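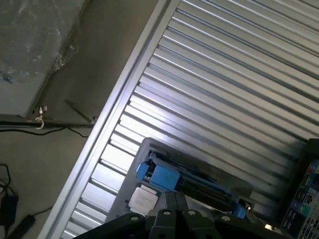

The brochure for Uston Landing arrived in a box. A brochure in an envelope wants you to read it, but a brochure in a box, with a ribbon and a small jar of local honey, wants you to put down a deposit. I ate the honey and read the brochure anyway, twice, and I have been trying ever since to find out what a "curated sidewalk" is.

I should say that I live four blocks from the site, in the part of Uston that has so far been left uncurated. We have a hardware store, two dentists and a bakery that closes whenever it runs out of bread. On the developer's map we appear as a pale green smudge labeled "surrounding character."

The developer is called Dekon, and Dekon is building 489 homes around a plaza, with a paddle court, a "maker loft" and something called the Commons Collection, a row of shops with apartments on top. I have no quarrel with the homes. Uston needs homes. My neighbor Viola Guerra has been looking for a two-bedroom for her mother for more than 26 months, and if Dekon wants to sell her one I will carry the boxes. The plaza is fine too. People like a place to sit down.

What I object to is being told, in advance and in a very thin typeface, what I am going to feel there. The brochure promises "spontaneous encounters" between the hours of ten and six. It promises "a rhythm of belonging." It has a page of residents who do not exist yet, laughing at salad. By the end I felt I had already lived there for some years and was thinking of moving somewhere quieter.

In June I went to the open evening at the sales suite. A cheerful man named Thomas Parisi walked us around a scale model with little lights in the trees. I asked him where a person would go to get a key cut. He said the retail mix was still being shaped around wellness. I asked whether there would be a bus stop. He said the community was designed to be "walkable to itself," and I wrote that on the back of my hand so I wouldn't lose it.

The trouble with a town center that comes out of one office is that it only has what one office thought of. Old Uston was put together by people who mostly disliked each other. Samuele Monti's grandfather built the hardware store where it is purely to block the view from the hotel, and the hotel took revenge with an awning. The alley between them is too narrow for a truck and exactly right for kids on bikes. You could not get that alley past a planning consultant today. It has no purpose statement.

I know the reply to this, because Morena Leone has made it to me several times over the fence. She says every old neighborhood was once somebody's money-making scheme, and that people complained about the hotel, too. She is right, and it is very annoying. Sorrentino Street, which we all now defend as if it were a cathedral, was laid out by a man who wanted to sell lots to people who had never seen the swamp. Give the place fifty years and there will be a petition to save the paddle court.

Fine. But Sorrentino Street got good because its owners went broke, and sold up, and the buildings passed to people with other ideas. A shoe shop became a church and then a place that fixes accordions. Dekon's leases, if I read them right, require approval for a change of doormat. Benedek Antal wanted to put his repair bench in the maker loft and was sent a form asking how his craft would "activate the frontage." He fixes toasters. He would like the frontage left alone.

So here is my modest request, and I have sent it to Dekon with my thanks for the honey. Leave a couple of the shops cheap and let whoever turns up have them, even if what turns up is a vacuum cleaner store. Put in the bus stop. Let people hang laundry. Skip the outdoor speakers, which the brochure says will play "a soundtrack of arrival," and spend the money on a public restroom, which it does not mention on any of its pages.

I will visit, of course. I'll probably be there the first morning, pretending to look for the dentist. Viola has asked me to check how wide the elevators are.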